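Roya Jalali
September

3.2 The bin and the bench

Most of what we learned about clutter we learned from one metal bin, and so it seems fair to give it a little room in this paper. It sits on the wooden bench at the Fernstead shop, which we share with people who build chairs and kites and, one memorable winter, a canoe. The arm works from the right-hand side of the bench and reaches down over the rim, and we settled on that arrangement only after trying every other side first (the left had more reach, but it put the elbow squarely in the path to the drill press!). 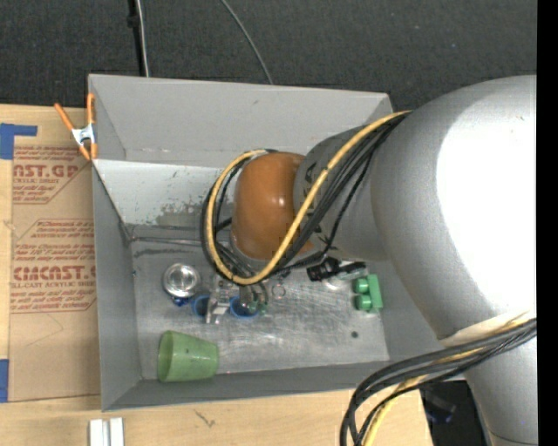
Tautahi Shared Workshop, Home Robotics Group

Figure 4. The Sterkness arm working in the metal bin. A spring clamp with orange handles grips the bin's upper left corner.

We were fond of awkward objects from the start. A shiny round dish throws bright reflections back at you, a translucent green cup lying on its side gives you very little to go on, and a thin metal ring flat on the floor is a misery for almost any finger we have made. The scratches and shiny worn streaks in the bare metal add trouble of their own, and our early segmenter, Orau, was forever proposing grasps on them. We thought of lining the bin with felt, and talked it over through a good many pots of tea, but in the end we left the floor as it was and retrained on 1,442 hand-labeled views.

Over the whole build we logged over 3,000 grasp attempts, in sessions of 40, with the objects stirred by hand after every 20. The cables deserve a word too. Ours run along the outside of the arm and loop near the wrist, and we keep that loop generous so the last joint can turn freely. Section 3.3 takes up the fingers.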